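Trestedow: where the game is at, September

Hi Waraporn,

Okay, progress report time! I'll go in the order you asked for last time (fights, village, bugs, money), with a bit at the end on what I'm doing next.

Boss fights

The marsh boss is in and it's mean. Kimness, the big antlered one, now has all three of her phases working, and the change from the second to the third doesn't freeze the camera anymore. I rebuilt her charge so she picks a target before she lowers her head, which gives you a fair shot at rolling out of the way. Before that she could turn in the middle of the run and flatten you from behind, and people hated it (me too, I must have died to her more than any tester did).

Rindelier, the cliff boss, is further behind than I wanted. His wing attacks look great, but the hit areas are still too generous, so you get knocked down by feathers that are nowhere near you. Kamonchanok is redoing the animation for the dive and I'm waiting on that before I touch the numbers again. His health is at 667 for now, and yes, that's a silly number, it came out of a spreadsheet and I haven't rounded it.

The village

You can now walk all the way from the gate to the forge without a loading screen! Cooking works, and so does trading monster parts. The armor shop opens, but half of the sets still show the placeholder icon. Pesonen the blacksmith has all his lines written and none of them recorded.

Testing

We ran the closed test with 30 players and gave them the marsh hunt plus the tutorial. Most of them finished the tutorial with no help. The marsh went slower, mainly down to the poison. People didn't get that the antidote has to be on the quick bar before you leave camp, so I've added a nag from the camp cook if you try to head out without it. Maybe too naggy, we'll see.

Bugs closed since the last report:

The hook rope no longer pulls you through the floor of the cave

Co-op guests keep their loot when the host quits

Arrows stick to monsters and stay stuck when the monster falls over 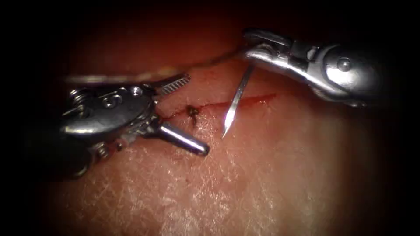
Still open:

Save files over 500 entries load very slowly

The whetstone sound plays twice on a controller

Sometimes a small monster just stands in the river and won't fight

Money

I'm inside the budget for this stage. Music came in under what we'd set aside, and I'd like to move that leftover to voice recording if you're okay with it. We need up to 5 sessions in the booth and I only planned for two.

What's next

Rindelier first, then the armor icons, then the slow save files. I'd also love to get you a build you can play at home. Tuesday is good for a call if you want to go over the voice money, any time after lunch.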